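A morning at Marnano: how the bedroom cell gets looked after

I finally got myself to Holtetport! Anyone who has read this blog for a while will know I've been trying to visit Marnano for ages, partly because I spent so many years fixing packing robots and I wanted to see what the job looks like when the arm is working in a bedroom instead of at the end of a conveyor. They let in a small group on 29 August 2019, I got one of the places, and I took far too many notes (sorry, or you're welcome).

The building is an old chandlery down by the water, and the train gets you close enough to walk if you don't mind the hill. I do mind the hill, so I arrived pink in the face and was handed a visitor badge with the number 173 on it and a cup of tea, in that order. Our host was Dima Haddadin, who runs the workshop side. She told us straight away that we'd be seeing one cell and one cell only, and that if we wanted the big demonstration with the music we should come back in September. Fine by me. I'd much rather see somebody change a cable.

The cell is called Unholm. All the rooms have names like that and I never got a proper answer as to why. It's set up like a bedroom and the arm works at the bedside: going in towards the table, finding things, picking them up, putting them back. I liked the room more than my hotel's, to be fair.

Getting it going in the morning

Tarek Karaki does the start-up most days and he let us trail round after him. Before anything gets power he walks the whole length of the cabling with his hand on it, from the cabinet to the wrist, feeling for flat spots and nicks. He does this with his eyes half shut. I used to do precisely the same thing and was told off for it by a manager who thought I was dozing!

Then comes power to the controller, a wait, and a slow move through every joint at crawling speed with his thumb over the stop. He listens more than he looks. One of our group asked what he was listening for and he said "anything I didn't hear yesterday", and then made us all be quiet while the elbow went round again.

After that he checks where the arm thinks it is. There's a pointed pin that goes on in place of the fingers and a matching dimple on a steel block, and the two have to meet. If they do, on with the day. If they don't, he runs it again from the other direction, and only then does he start looking for something loose. The number he writes down goes in a paper book, I was pleased to see, with a pencil on a string.

The furniture gets the same treatment, which I hadn't thought of. A bedside table isn't bolted down like a machine bed, and the cleaner's hoover can shift it just as well as the robot can. Tarek has a card cut to the gap he wants at the wall and he slides it in and out along the back. It took him less time than it took me to write it down.

Cables, cables, cables

Most of the trouble in Unholm is cable trouble, and I could have guessed that before I got off the train. In a factory you'd have everything in a nice fat dress pack with brackets made for it, and you'd know every move the arm was going to make until the product changed. Here the arm goes in low, comes out high, twists at the wrist to get past the bed, and does it differently the next time. Too little slack and you're pulling on a connector. Too much and you've got a loop hanging out waiting to catch on something.

Chae-won Ok, who did the wiring, had us watch it reach in to the bedside table while she talked about where she allows slack and where she won't. The thick one over the housing is left to ride loose on top so it can roll as the shoulder turns. The thin ones up at the wrist are her headache. They loop round by the sensor and they have to follow every twist, and on a bad day one of them will creep a little further round each time until it's tight. She marks them with paint pen so she can see if they've crept. Two dots in line, happy. Two dots apart, stop and sort it out.

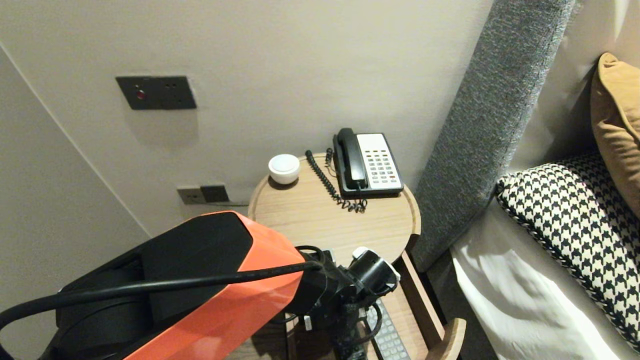 What's on the table matters too

I'd assumed the things on the table were just whatever had come to hand. Well, some of them probably were once, but there's a fair bit of thought in it now. The old corded phone got the most questions, mainly because half of us had owned one. Chae-won is fond of it and Tarek can't stand it. The curly cord never lies the same way twice, so it's a very good test of whether the arm can keep its fingers out of a mess, and a very good way of ruining somebody's morning when it can't.

It has been snagged, of course it has. The drill when that happens is to stop the arm, leave it stopped, and free the cord by hand with the drives off. Nobody is to try backing the arm out under power, however easy it looks. Dima was quite fierce on this point. They had a go at it in the early days and ended up with a bent finger and a phone on the floor, and there's a sign up about it now with a rather good drawing.

The little white pot with the lid is a pain for a different reason, according to Tarek. It's a bit shiny, and when the low sun gets into the room the sensor doesn't always like what comes back off it. They tried moving the pot, then they tried a blind on the window, and the blind won.

Swapping the wrist cable

Then the bit I'd come for! Hubert Szczepańska had a planned change to do on one of the wrist leads and he'd saved it until we were there, which was very decent of him, as I'm sure it goes quicker without nine noses in the way.

First he drove the arm back from the table to what they call the parking pose, where the wrist sits at chest height and nothing can drop if a brake lets go. Power off, padlock on, key in his own pocket. He then pressed the start button to show that nothing happened. I've worked with people who skip that last bit and I don't care to stand near them.

He took a photo on his phone of how the old lead ran, undid the ties with snips (pointing away from the other cables, please, everyone) and eased the connector out by the body. The new lead went in alongside the old one before the old one came away, so he could copy the path exactly. It's a nice trick, and one I never used because I was always in a rush.

The ties went back on finger tight, he turned the wrist by hand as far as it would go each way, and only when he liked how the loop was sitting did he pull them snug and trim them. Fresh paint dots. Then the padlock off, crawl speed, all the joints, the pin and the dimple again. It was out the first time. He found he'd not quite seated the pin holder, said a word I won't put here, and did it over. Second time it met the dimple nicely and there was a small round of applause, which embarrassed him.

The wrist leads come from Pons, and Hubert keeps 4 on the shelf. Each one gets a number when it's fitted and we saw number 179 go in. I did ask if that meant they'd worn out all the others and was told that the numbering covers every cell in the building, thank goodness.

Odds and ends

There was soup for lunch. I sat next to Nektarios Christodoulou, another visitor, who looks after arms in a bakery and has flour in everything he owns. We swapped stories about grease for so long that the others moved tables. He was of the opinion that wiping the housing down every shift is the best maintenance there is, as you find the cracks and loose screws while you're at it, and I think he's right. They do it weekly in Unholm. I passed his view on to Dima, who wrote it on her hand.

I didn't get a good answer on how often the wrist joint itself wants servicing. Tarek said one thing and Hubert said another and they were still at it when we were shown to the coats.

If you want to go, write to Marnano well ahead and say you're after the workshop visit, otherwise you'll be put down for the music one. Wear flat shoes, there's a metal stair up to the cells with big gaps in it. The café by the station in Holtetport shuts early, so get your sandwich before the hill. I'm hoping to go back once they've rerun the shoulder cable, as Chae-won has a plan for it involving a spring and she wouldn't tell me the rest.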